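Seit Januar sitze ich an den Unterlagen zur Akademie von Drumstead, und langsam ergibt sich ein Bild, das ich hier festhalten will, bevor ich es wieder vergesse. Die Schule war eine private Gründung, kein Stift und keine städtische Anstalt. Sie lebte vom Schulgeld, und das merkt man jeder Seite an.

Der Bestand liegt heute im Kreisarchiv Liklow. Er umfasst 19 Mappen, dazu zwei gebundene Kassenbücher und ein Schülerverzeichnis. Das Verzeichnis führt 903 Namen, vom ersten Jahrgang bis zur Schließung. Die Handschrift wechselt viermal, die letzte ist die schlechteste. Für die ersten Seiten habe ich einen Nachmittag gebraucht, für die letzten fast zwei Wochen.

## Wer dort zur Schule ging

Ich hatte erwartet, vor allem Söhne von Gutsbesitzern und Kaufleuten zu finden. Die gibt es auch, aber sie sind in der Minderheit. Häufiger stehen in der Spalte für den Beruf des Vaters Müller, Küster, Landvermesser und Gastwirte. Bei 193 Schülern ist die Spalte leer. Ob der Vater tot war oder der Schreiber nur nachlässig, lässt sich aus dem Verzeichnis allein nicht sagen. Ich gleiche das gerade mit den Kirchenbüchern ab und komme langsam voran, weil in Ravbridge nur vormittags geöffnet ist.

Der Unterricht bestand in den unteren Klassen aus Lesen, Schreiben, Rechnen und Katechismus. Latein kam im dritten Jahr dazu, Griechisch nur auf Wunsch und gegen Aufpreis. Später taucht in den Kassenbüchern ein Posten für Messgeräte auf - ein Theodolit, zwei Messketten, ein Satz Zirkel. Von da an wurde offenbar auch Feldmessung gelehrt. In den gedruckten Anzeigen der Schule steht davon kein Wort, dort wird bis zum Schluss mit den alten Sprachen geworben. 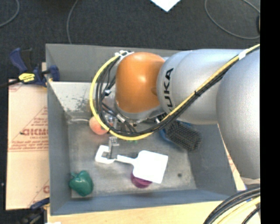 Wovon lebten die Lehrer in Drumstead eigentlich?

Vom festen Gehalt allein jedenfalls kaum. Der Hauptlehrer bekam 50 Taler im Halbjahr und freie Wohnung im Obergeschoss, die Hilfslehrer deutlich weniger. Fast alle nahmen Kostgänger auf oder hielten nebenher Predigten in den umliegenden Gemeinden. Einer von ihnen führte Grundbuchabschriften für das Amt, seine Quittungen liegen zwischen den Schulakten.

Diese Nebentätigkeiten machen die Quellenlage unübersichtlich. Mappe sieben enthält zur Hälfte Briefe, die mit der Schule nichts zu tun haben. Ich habe sie trotzdem gelesen. In einem geht es über vier Seiten um ein Pferd, das lahmte und zu teuer gekauft worden war. Erst am Ende steht, dass die Osterprüfung wegen Masern verschoben wird. Das war der erste Hinweis auf die Krankheitswelle, die im Kassenbuch nur als Lücke bei den Einnahmen zu erkennen ist.

## Die Sache mit dem Haus Cabral

Mehrfach ist in den Briefen von einem Haus Cabral die Rede. Ich hielt das zuerst für eine Familie. Inzwischen bin ich ziemlich sicher, dass ein Gebäude gemeint ist, in dem die auswärtigen Schüler untergebracht waren. Im Kassenbuch stehen unter diesem Namen Ausgaben für Brennholz, Stroh und Fensterglas, und zwar jeden Herbst. Auf dem ältesten Ortsplan, den ich kenne, fehlt es. Der Plan ist allerdings an dieser Stelle stark beschädigt.

Zur Schließung weiß ich noch wenig. Die Einnahmen gehen in den letzten drei Jahren zurück, dann bricht das zweite Kassenbuch mitten auf einer Seite ab. Ein Protokoll oder eine Verkaufsurkunde habe ich nicht gefunden. In Ravbridge soll es noch einen unverzeichneten Karton aus dem Nachlass des letzten Hauptlehrers geben. Den Antrag auf Einsicht habe ich gestellt, eine Antwort steht aus.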